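The Collado 116 is a blend of grape and molasses spirit, bottled at 40 percent and sold only at the Clornstead shop. Rhys Whitcombe sent me a 200 ml sample in September. The label gives no age.

Nose: raisin, pencil shavings, a little acetone that fades with air. Palate: thin at first, then burnt sugar and orange peel. The finish is short and slightly bitter. A few drops of water flatten it — leave it neat.
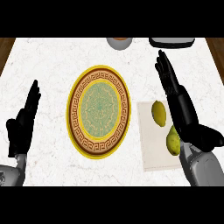

Compared with the Huton

I poured both side by side, same glass shape, same fill. The Huton is heavier and has more oak. Iñaki Bermúdez prefers the Collado and says the older batches had more fruit. I have not tried those.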